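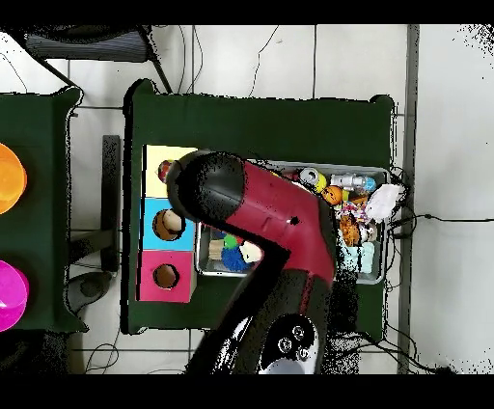 Teleoperated teaching is a method in which a person guides a robot arm from a distance while the system records each movement. In sorting tasks, small items such as toys and balls lie mixed in a metal tray, and coloured boxes stand beside it on the table. One recorded attempt is called a demonstration. The Hirnura course in Echevarría asks each learner to make 200 of them, and 19 are kept for checking.

By Amarachi Ekwueme | Last changed: April
Print | E-mail this article
Shares: 296 | Comments: 169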